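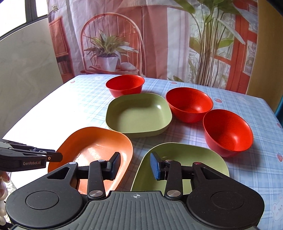 Surely the fingertips matter more than the motor, came one comment under the March page, and why do you all spend weeks on linkages and then stick any old rubber on the end? Fair question! I've moved fingertips right up to the top of the list this time.

Bench tips from Ruvau workshop, grippers and other grabby things
Updated 25/09/2024

Fingertips first, then

Soft pads with a bit of texture beat smooth ones for glazed or shiny dishes. Cast your own if you like (it's good messy fun), or cut them from a textured rubber sheet. Scrub the plastic underneath with fine sandpaper, wipe it with alcohol, glue, clamp, and leave the whole thing alone for 48 hours. I know. I always want to pick something up with it the same evening, and I have peeled off a great many pads that way.

Angle the tips inwards slightly. A bowl wall slopes, and a dead-flat finger only touches it along one line.

Make pads replaceable. On our Trukadach build they slide into a dovetail slot with a dab of removable adhesive, and a fresh pair goes on while the kettle boils.

Pivots and pins

Print the holes undersize and ream them by hand. Slowly! Turn the reamer the same way going in and coming out. If the link drops under its own weight when you hold the assembly sideways, the fit is right.

Use metal pins. I tried printed ones on the first Trukadach and the jaws went floppy by teatime. The pins we use now come in mixed bags from Baltell, and the bags are gloriously unsorted, so measure every one.

A thin washer on each side of a link stops the layers rubbing. Light grease on the pin only, wiped nearly off again. Grease that creeps on to the pads is a misery to remove; washing-up liquid and an old toothbrush, twice.

Build both sides of a linkage together and swap parts across until they move alike. Mark the matching pieces on the inside with a scriber before you take anything apart.

How wide to open

Ours opens to 86 mm. That's plenty for the rim of a dish and hopeless for getting around the outside of a big bowl, so we take big bowls by the wall, one finger in and one out. Decide which sort of grip you want before you draw anything. Lengthening the fingers later sounds easy and costs you squeeze at the tip.

Setting up a practice table

Bowls and square dishes on a tablecloth make a lovely practice set. Round rims and straight sides ask for quite different approaches, and strong plain colours like red, green and orange are easy to tell apart when you go through your notes afterwards. Start with everything spread out and move the pieces closer as you improve.

Clip a loose cloth under the table edge. It will ruck up otherwise, usually just as you've got the rim.

Look for glare from where you'll be working. Daylight from a window can bleach one side of a checked cloth nearly white, and glossy bowls pick up bright spots of their own. A net curtain or a sheet of baking paper taped over the glass softens it nicely.

If two people are working with a gripper each, agree out loud who is going for what. Knuckles hurt.

Odds and ends

Unplug before you put a finger anywhere near a motorised linkage. Every time, including the quick looks.

Old ice cube trays are wonderful for screws. Bouvier tins are better still if you can find them, with that tight lid.

Check the tightness of every fastener after the first seven picks, then at the end of the session. A spot of thread locker on the ones that keep wandering, but test it on scrap plastic first. Some kinds craze it.

Keep your failed fingers in a box. I cut mine up for spacers and there are two of them in the current build, still purple.

Next page: springs, and where to put them so they don't fly under the lathe.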